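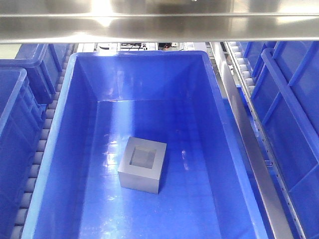 Jundasska, guide d'installation, page 10

4. Mise en place du bac et du cube

Le bac bleu se pose sous la traverse en inox, le convoyeur à rouleaux à sa gauche. Si vous avez le convoyeur à droite, vous lisez ce guide depuis l'autre côté du poste. Faites le tour, nous attendons.

4.1 Videz le bac. Entièrement. Les vis de rechange, les étiquettes Wotby décollées et le crayon que tout le monde cherche depuis février n'ont rien à y faire.

4.2 Essuyez le fond avec un chiffon sec. Il est brillant de naissance, inutile de le lustrer.

4.3 Posez le cube gris à plat sur le fond, évidement carré vers le haut. Le centrage exact n'est pas exigé, une légère rotation non plus n'empêchera personne de dormir. Laissez tout de même 60 mm entre le cube et chaque paroi.

4.4 Vérifiez que le cube ne bascule pas en appuyant du doigt sur chacun des coins.

4.5 Attendez 10 secondes avant de lancer le cycle Flirilar.

Remarque : les éclairages du plafond se reflètent sur le plastique et sur l'inox. Ces taches blanches ne partent pas au chiffon. Plusieurs clients ont essayé, dont un avec du vinaigre.

Attention : les parois du bac sont inclinées vers l'intérieur. Un cube appuyé contre l'une d'elles est un cube mal posé. Reprenez au point 4.3.

Attention : ne posez ni tasse ni coude sur la traverse.

4.6 Après 200 cycles, retournez le bac et contrôlez le dessous. Pour un bac de remplacement, voir la liste Sveinbjörnsson en annexe, rubrique « Bacs et couvercles ».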